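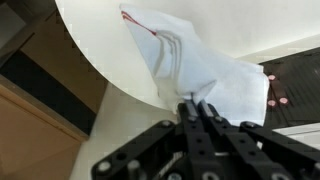

Alby Faulkner wrote to ask whether the Ellery napkins fold properly or just slither off the plate, as his last lot did. Fold away, Alby! I've had mine in daily use since April and they'll hold a point if you press the crease with your thumb (mine get crumpled again by pudding, but that's my table for you).

Ellery is our white cloth napkin with a thin red stripe by the edge and a band of faint grey lines next to it. I wanted a bit of colour without the whole thing shouting — the Tarka check is there if you like shouting.

Wash with your other whites, iron while damp. Please skip the softener, it stops them mopping up spills.

Item no. 1254. We have 313 left, and the next batch comes with the Pletden tablecloths.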